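I served on a jury in August and I've been putting off writing about it, partly because I wasn't allowed to talk while it was going on and partly because once I was allowed I didn't know where to start. So I'm just going to start in the hallway outside the courtroom, where I spent most of it.

You wait so much! I had pictured (thanks, television) a lot of dramatic standing up and objecting. What I got was a summons with the number 827 on it, a plastic chair, and a vending machine that would only sell me peanut butter crackers. They called us in at 8 in the morning and it was after lunch before anybody looked at me. I'd brought a book and read the same page four times.

The case was theft from a workplace. I'll keep it general, and I'm leaving out names, but it was all said in open court so I don't think I'm spilling anything. A woman worked the front desk at Pulter, the storage place out past Wistow, and the company said she had been pocketing cash rent payments over most of a year. The total they landed on was a hair over 2000 dollars. Not the crime of the century. But it was a real charge with a real record attached if we said yes, and she sat there the whole time in a gray cardigan with her hands folded, and I could not stop thinking about how small the room felt.

Jury selection is its own strange thing. They ask if you've ever been stolen from, and practically every hand goes up. They ask if you've ever rented a storage unit. Up go the hands again. One man said he couldn't be fair because he hated his landlord, and off he went. I said I once had a bike stolen and could be fair anyway, and I suppose I have a trustworthy face, so into the box I went.
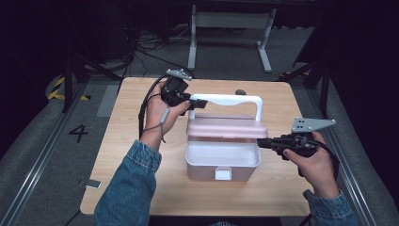 Hamel wrote to me after I mentioned on here that I'd been picked, to say that the selection part was the worst of it and that the trial itself would go by in a blink, so I should take notes even if I thought I'd remember. Best advice I got. They gave us little steno pads and I filled nearly all of mine, though we had to turn them in at the end and I assume they got shredded. (I'm still a bit sad about that. There was a really good drawing of the clock.)

So, the evidence. The whole thing came down to receipts. When somebody paid cash, the clerk was supposed to write a paper receipt, give the customer the top copy, keep the yellow one, and enter the payment on the computer. The prosecutor had a stack of customers' top copies with no matching entry on the computer. Pretty bad, right? I thought so. By the end of the first afternoon I'd have told you it was all over, except that we'd been told very firmly not to decide anything yet, so I tried not to. I drove home with the radio off, trying not to.

Then the defense got its turn, and I started writing faster. Three people used that desk. They all signed in to the computer with the same password, which was taped to the monitor. The receipt books weren't assigned to anybody. And the initials on the receipts were, I swear, a squiggle. We passed them down the row in plastic sleeves and I looked at every one, and some of the squiggles looked like hers and some looked like a worm.

The manager was on the stand for ages. He wasn't a bad guy, I don't think, just a man who had never once expected to be asked what happened to the cash between closing time and the bank. His answer was that it went in an envelope in a drawer. Did the drawer lock? It did. Where was the key? In the other drawer. Somebody behind me made a noise and the judge looked up.

I can't describe how quiet everybody went when the woman herself testified. She didn't have to, and the judge told us more than once that we couldn't have held it against her if she hadn't. She said she'd taken one payment, early on, 100 dollars, and put it back before the end of the week. She said it just like that. Her own lawyer closed his eyes for a second. 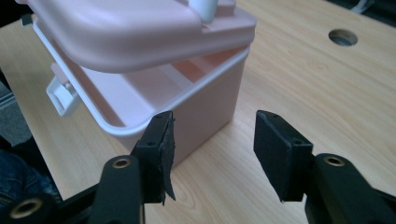
That one admission is what we argued over for a day and a half. It wasn't one of the payments she was charged with, as it happened, and the judge sent back a written instruction on how we could and couldn't use it. We read it out loud several times. If she did it once, did she do all the rest? Half the room said obviously. The other half (mine) said maybe, but maybe is a long way from what we'd been asked to be sure of. People got heated. People also shared gum. There's something odd about having a furious disagreement with a stranger and then both reaching for the same bowl of peppermints.

I changed my mind twice. I'd like to say it was because of some brilliant point somebody made, but the second time it was because I got up to stretch, walked over to the window, and came back and read my own notes as if somebody else had written them. What I had was a messy office and a pile of squiggles. I didn't have who.

In the end we found her not guilty on the main charge. There was a smaller count tied to one particular receipt, where the customer came in and remembered her very clearly and remembered handing her the money, and on that one we all said guilty. It took us 20 minutes to agree on it after all that shouting. She nodded when it was read. I couldn't look at her for long.

I don't know what sentence she got. You can look it up, I think, and I've had the page open a couple of times and then closed it. Maybe I will one day. A friend says I should, for closure, and I told her I'd rather have a sandwich.

A few practical things, if you've got a summons sitting on your kitchen counter right now:

- Bring a sweater. Our courtroom was freezing, in August, in a heat wave.
- Parking was paid for, but only if I got the ticket stamped before I left the building. I learned this the expensive way.
- They took our phones during deliberations, so wear a watch if you own one.
- Eat breakfast. A real one. Crackers will only get you so far.
- The check takes weeks and it's tiny. Mine went on gas and a new library book.

Oh, and please, if you run a small business, give everybody their own password. I went straight home and changed ours at the shop (yes, at Flimodness we all used the same one too, and yes, it was on a sticky note). I also bought a cash drawer with a key that lives on my own key ring, and I've already locked myself out of it once.

Next post will be back to normal stuff. I have a lot to say about the new bus route and none of it is under oath.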